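A day at the Dradholm willow and basket fair

4/1/22

I had been meaning to get to Dradholm for years. Every winter somebody on one of my weaving forums posts a blurry shot of willow bundles stacked against the market hall and every winter I read it two days too late. This time I wrote it on the wall calendar in red pen, bought the train ticket early and went.

The fair fills the old market hall and the yard behind it, and this year there were 118 stalls, according to the sheet they hand you at the gate. I would have believed twice that. You come in through a brick arch and the smell gets you straight away: damp willow, a bit like tea and a bit like a riverbank, with bacon rolls underneath. I bought a bacon roll.

I started in the yard, where the growers are. If you have only ever bought your willow by post, as I did for my first few seasons, it is a real treat to see it all standing up in bolts, sorted by length, with the colours going from nearly black through olive to a bright egg-yolk orange. The Otora people had the biggest pitch. They grow on wet ground a few miles downstream and had brought brown, buff and white, all of it beautifully straight. I asked how long they boil their buff and got a proper answer, with a diversion into why their boiler is the shape it is and what happened the year it split along the seam. I could have stood there all morning — and very nearly did, until my feet went numb.

One thing I hadn't appreciated is how much the cutting date matters. They cut after leaf fall and want it all in before the buds start to move, and a mild winter squeezes that badly. They had two bundles of the same variety side by side, one cut early and one late, and invited people to bend a rod from each. The late one kinked at once in my hands. I felt rather guilty and put it back.

Inside the hall it was warmer and a great deal noisier. The demonstrations run along the left-hand wall and you can just pull up a stool. I watched a frame basket being started, with the two hoops crossed and bound, and then a square-work lid on a screw block, which I have always found terrifying and now find slightly less terrifying. The trick I took home is to pack the weave down far more often than you think you need to, every couple of rows, with the side of the iron. My lids have always bowed in the middle and I am fairly sure I now know why.

At eleven there was a coracle in the yard. It was upside down on trestles and being tarred, so we all stood upwind.

The exhibition was upstairs, and if you go next year please don't skip it because of the stairs, they aren't as bad as they look and there is a lift round by the cloakroom. It was called "Held", and it was all containers that had done a job of work: eel traps, a pigeon pannier, herring crans, potato scuttles, a hooded cradle, a long thin thing for carrying fishing line that I would never have guessed. I loved the labels. Each one gave the place, the material and what it carried, and left it there. There was a laundry hamper from a big hotel with the lid patched in three different willows, none of them matching, and I went back to look at it twice. The repairs were as neat as the original work and much tighter.

I also liked the corner devoted to cane and rattan, which tends to be treated as a poor relation at willow events. Kestden, who supply chair cane and centre cane, had lent a set of sample boards showing every gauge side by side, and you were allowed to handle them. There was a good panel on splitting, too: how the outer skin comes off as cane and the core goes through dies to make the round stuff most of us learnt on at school. I made a dreadful plant-pot holder out of it when I was nine and my mother kept it on the landing for decades.

Lunch was soup in the side room. Leek and potato, very peppery, with a slab of bread, and you sat wherever there was a gap. I ended up at a table of chair seaters who were arguing about whether to dampen rush overnight or in the morning, and I learnt more in that half hour than from any book I own. (Overnight, wrapped in an old blanket, was the majority view. There was one firm dissenter.)

After lunch I had booked a place on the borders workshop, which cost 15 pounds including materials and was worth every penny. We had small ready-made bases with the sides already up, and two hours to put on a border. There were three to choose from: a plain trac, a three-rod-behind-one, and a plaited border for the brave. I was not brave. I did the three-rod, went wrong at the join in exactly the place I always go wrong, took it out, and did it again with the tutor standing over me saying the numbers aloud. And it closed! The last three rods threaded through as if they had been expecting it. I may have said something out loud.

The tutor's advice for the join was to leave the first few rods loose enough to get a finger under. It sounds like nothing, but I had been pulling mine down hard from the very first stroke, and then fighting to get the ends through at the finish.

I came away with a head full of rims and have been looking at every basket I meet since. 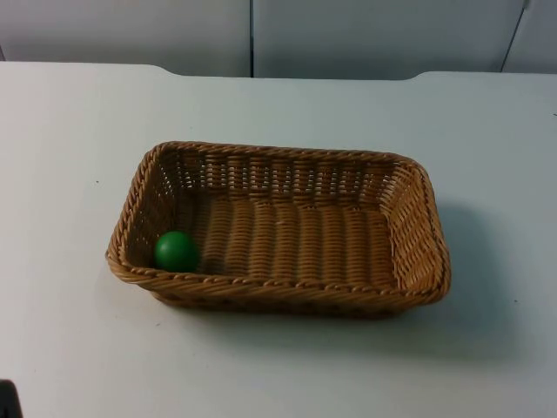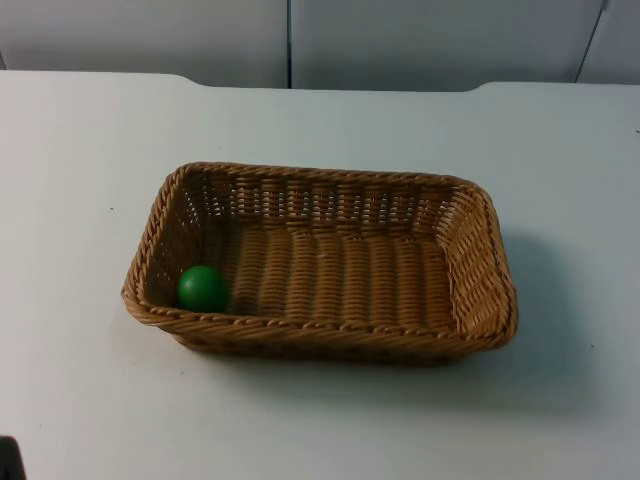 Twisted rims, with the one green ball in residence.

Borders were a big topic of conversation for the rest of the afternoon, and a few of us from the workshop carried on over tea. The willow people mostly favour the kind we had been doing, where the stakes themselves are turned down and woven away, so that the edge grows out of the sides. The other camp likes an edge with a bit of rope about it, and I have a lot of sympathy with them. A thick twisted braid like the one on the shallow tan basket in my two photos gives you something comfortable to get hold of, and it catches the light all the way round in a row of little diagonals. Somebody at the table said it looks fussy on anything tall, and I can see that, but on a low oblong shape with rounded corners I think it is lovely. The corners are where I would come unstuck. Keeping a twist even round a tight bend takes more patience than I usually have by that stage of a basket, when I can smell the end and start to hurry.

The raffle was drawn at three. I had bought a strip of tickets and my highest number was 346, and they called 345, which won a bolt of white willow taller than I am. I consoled myself by remembering that I had to get home by train.

I had one more stop to make, the tools stall. Wijesinghe had a long table of bodkins, shop knives, rapping irons and side cutters, new at one end and second-hand at the other, and there was a permanent scrum at the second-hand end. I had gone with a firm plan to buy one bodkin. I came away with a bodkin, a rapping iron with a ring in it (heavier than mine and so much nicer to use) and a bone-handled picking knife that I did not need in the slightest. They will regrind an old blade while you wait if you bring it along, and I wish I had known, as mine is at home in a drawer with an edge like a spoon.

A few practical notes for anybody thinking of going. The car park at the hall was full by half past nine, but there is a field on the Otora side of the river with a footbridge across, and it still had plenty of room when I walked past. Wear boots if you use it. From the station it is a flat ten-minute walk. Workshops are booked through the hall and the square-work ones go first. Most growers took cards, a few didn't, and the cash machine outside the chemist ran out before lunch. Bring string, or one of those rucksacks with straps down the sides, if you plan on taking willow home on public transport. I saw a man trying to get a six-foot bolt through the ticket barrier and we all had to hold the gate for him.

They had 600 through the gate by the time I left, going by the chalkboard next to the arch, and it was still busy in the yard with people loading vans. There is a smaller summer day in July, given over to rush and straw, with a boat trip out to see the rush being cut if the river is low enough. I have put my name down for the boat.

My workshop basket is on the kitchen windowsill with onions in it. The border has one gap, on the side facing the wall.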